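Foro Casa y Cacharros > Domótica y robots > Charla general

Tema: ¿Algún robot pone ya una lavadora DE VERDAD? (no vídeos acelerados)

tuercafloja escribió:
A ver, abro tema porque en el otro hilo se nos fue la conversación al precio de los aspiradores y esto es distinto. Pregunta simple. ¿Hay alguna máquina que haga la colada en una casa normal? Ropa en el cesto, ropa al tambor, cerrar, programa. No digo doblar, eso ya ni lo pido.
Mi cuñado está convencido de que en 2 años lo tenemos todos en casa. Yo llevo media vida arreglando electrodomésticos y me da la risa. Pero igual me estoy quedando antiguo, por eso pregunto.

marisa_plancha escribió:
En 2 años jajaja. Mi lavadora todavía se para si le metes una manta.

nido_de_cables escribió:
Depende de lo que llames "hacer la colada". Meter trapos por un agujero redondo, sí, eso lo hacen. Separar lo blanco, mirar los bolsillos, darle la vuelta a los calcetines, quitar la sudadera que destiñe – eso no lo he visto nunca.
Y ojo que meter trapos por un agujero ya es dificilísimo. La tela no tiene forma. Una taza es una taza la mires como la mires, una camiseta es distinta cada vez que la sueltas.

tuercafloja escribió:
Por eso digo. En taller he visto brazos que sueldan al milímetro y que luego no sabrían coger una bayeta.

Berta_Quintanar escribió:
Perdón pero qué pereza de hilo, cada seis meses el mismo. Que no pueden, que sí pueden. Mi madre tiene artrosis en las manos y para ella sacar las sábanas mojadas es un suplicio. Si una máquina tarda una hora en hacerlo, pues que tarde una hora, ella está viendo la tele. Lo de la velocidad solo le importa a quien compara con sus propias manos sanas.

nido_de_cables escribió:
Berta, ahí tienes razón, lo de la velocidad está sobrevalorado. El problema es el otro: que a mitad de la hora se le caiga la mitad al suelo y tu madre tenga que agacharse a recogerla.

Berta_Quintanar escribió:
Eso sí. Eso lo compro.

okdeoksu escribió:
Hola a todos, soy Deok-su Ok, escribo poco por aquí. Mi español escrito no es perfecto, paciencia. Sigo bastante este tema de manipulación de ropa y creo que se habla mucho sin mirar de cerca. Lo difícil no se ve en el plano bonito desde lejos, se ve en la mano. Cuando la mano está encima de la tela, la cámara de la muñeca casi no ve otra cosa: sombra, tela, tela borrosa. Y con eso tiene que decidir si ha cogido una prenda o dos.
Pongo cuatro imágenes, son del mismo sitio.
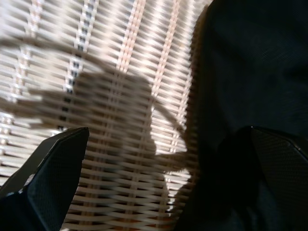
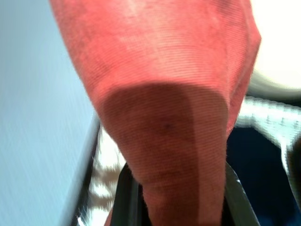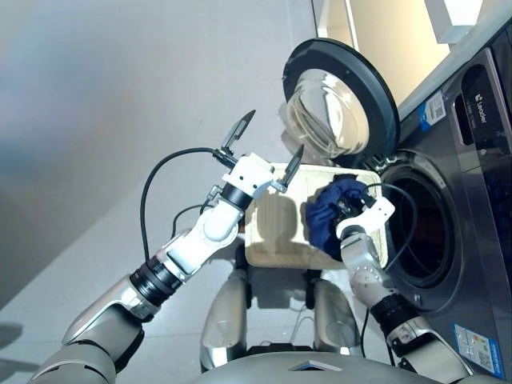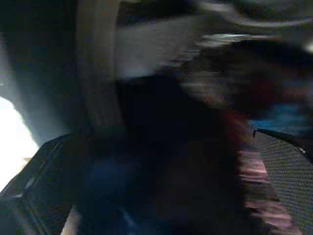 Las cuatro del mismo sitio. Tercera: vista desde arriba, con la puerta de la lavadora abierta. Las otras tres: cámara de muñeca.

okdeoksu escribió:
Mi opinión, y es solo opinión: coger está casi resuelto. Soltar donde toca, no. Y saber que has terminado, menos todavía. El cesto vacío es fácil de comprobar para una persona, metes la mano y ya.

tuercafloja escribió:
Coño, gracias, esto sí es material. La tercera es la que se entiende. Una Leader, puerta abierta de par en par y un brazo encima del trapo azul marino. Lo que veo como técnico: ese ojo de buey abierto es un estorbo tremendo. A mí ya me molesta y tengo codos. Y la goma, que no se olvide nadie de la goma. La mitad de las averías que yo veo empiezan con algo enganchado en el fuelle, un calcetín, un aro de sujetador. ¿Quién le pasa el dedo a la goma antes de cerrar?

marisa_plancha escribió:
Yo no se lo paso nunca, te lo confieso

tuercafloja escribió:
Pues por eso me das de comer.

pixelroto escribió:
La última es un borrón. Negro, azul marino, algo rosa a un lado y ya. Si eso es lo que recibe el cacharro mientras se mueve no me extraña que fallen. ¿No pueden poner mejor cámara y punto?

nido_de_cables escribió:
No es tan fácil, pixelroto. Si subes la velocidad de obturación necesitas más luz, y en un lavadero hay la luz que hay. Además los sistemas de ahora no dependen de una imagen suelta, tiran de varias cámaras y de lo que leen los motores. Un fotograma borroso no hunde nada. Mil seguidos, a lo mejor.

pixelroto escribió:
Vale pero fíjate en la primera. Media imagen es mimbre con sol y sombras encima y al lado tela casi negra. A mí me costó un rato entender dónde acababa la sombra y empezaba lo otro. Y tengo ojos de persona.

Berta_Quintanar escribió:
Pues la segunda a mí me parece bastante fina eh. La tela roja entre los dos dedos, cogida por lo estrecho. Mi hijo adolescente no coge así la ropa, la coge a puñados y lo que llega llega.

nido_de_cables escribió:
jaja pero es que a puñados es mejor. En serio. Para cargar una lavadora la estrategia óptima es la del adolescente. Abrazas el montón y lo metes. Con dos dedos vas pieza a pieza, y una colada de familia son muchísimas piezas. Ahí es donde yo digo que las pinzas son el camino equivocado, hace falta algo que abrace.

okdeoksu escribió:
No estoy de acuerdo. Si abrazas el montón no sabes qué metes. Pieza a pieza puedes mirar cada una, separar color, ver si hay un bolígrafo. Es lento, pero la lentitud da información. Y la misma pinza luego sirve para el botón y para el cajón del detergente.

nido_de_cables escribió:
En teoría. En la práctica, mientras mira cada una se te hace de noche.

tio_lombardi escribió:
Tullio Lombardi, lavandería de barrio, llevo el negocio con mi mujer. Os cuento desde el otro lado. En agosto vino a vernos un comercial de Proteo con un sistema de carga automática para las grandes, las de 50 kilos. Funciona, lo vi funcionar. Pero ojo, no es un robot con manos: es una cinta y una bolsa que se abre por abajo. Para sábanas de hotel, perfecto. Le pregunté por ropa de particulares, mezclada, cada cliente con su bolsa, y me cambió de tema.
Para mí ahí está la respuesta del hilo. Automatizar lo igual, sí, hace décadas. Lo distinto, todavía mano.

tuercafloja escribió:
Tullio, ¿y doblar? Que me interesa.

tio_lombardi escribió:
Plegadora tenemos, una Diekmann vieja. Sábana y toalla, de maravilla. Pero la sábana se la das tú, estirada y por las dos esquinas. Si se la das torcida te la dobla torcida, con toda la dignidad del mundo. Una camisa ni se te ocurra.

marisa_plancha escribió:
Y la bajera ajustable??? si una máquina dobla una bajera me caso con ella

tio_lombardi escribió:
La bajera no la dobla ni mi mujer, se hace una bola y al armario.

mostolitos escribió:
Llego de otro foro, trabajo en almacén. Tenemos brazos Adley para cajas, 200 cajas por hora si van bien puestas. El día que entra una bolsa blanda de plástico entre medias, alarma, parado, y va uno de nosotros. Ya ni miramos el código de error. Así que lo de la ropa lo veo verde verde.
Dicho esto, hace unos años con las cajas pasaba lo mismo y me reía igual que vosotros ahora. Ya no me río tanto, quedamos la mitad en el turno.

Berta_Quintanar escribió:
Esto último da para otro hilo.

mostolitos escribió:
Ya. Pero es de lo que va en el fondo, no?

tuercafloja escribió:
Ábrelo si quieres y entro. Aquí intentemos seguir con la lavadora que nos conozco.

pixelroto escribió:
Yo lo que creo es que cambiará antes la casa que el robot. Lavadoras con la puerta que se aparta sola, cestos rectos, ropa con etiqueta que se pueda leer. Igual que los lavavajillas, que no friegan como una persona, son una caja con agua y nosotros compramos los platos que caben.

nido_de_cables escribió:
Eso es lo más sensato que se ha dicho hoy. Mulberg tenía un prototipo de cesto que encajaba en la boca de la lavadora y se volcaba, sin manos ni nada. Lo enseñaron una vez y no se supo más. Si alguien tiene el enlace que lo ponga, yo no lo encuentro.

okdeoksu escribió:
Pero entonces solo sirve con lavadora nueva. La gracia de las dos manos es que trabajan con lo que ya tiene la gente. Un cesto de mimbre, una máquina normal, una bandeja. Berta, tu madre no va a cambiar la lavadora, ¿no?

Berta_Quintanar escribió:
Mi madre no cambia ni el calendario de la cocina. Pero tampoco mete en el piso un bicho de esos con dos brazos, te lo digo yo. El pasillo es así de ancho y tiene macetas.

tuercafloja escribió:
Lo de las macetas es argumento técnico, que conste. El 80 por ciento de mis desmontajes se complican por lo que hay delante de la máquina.

nido_de_cables escribió:
Te acabas de inventar ese porcentaje

tuercafloja escribió:
Enterito. Pero es verdad.

marisa_plancha escribió:
Entonces qué le dice al cuñado

tuercafloja escribió:
Que meter ropa sí, despacio y con alguien cerca. Que hacer la colada entera no. Y que se apueste una cena, que me lo apunto. Okdeoksu, si tienes alguna más con el tambor de cerca súbela, quiero ver cómo resuelven lo de la goma.

okdeoksu escribió:
Miro esta noche a ver que tengo.

tio_lombardi escribió:
Y si alguien encuentra lo del cesto de Mulberg que me avise por privado, que a ese sí que le hago sitio en la tienda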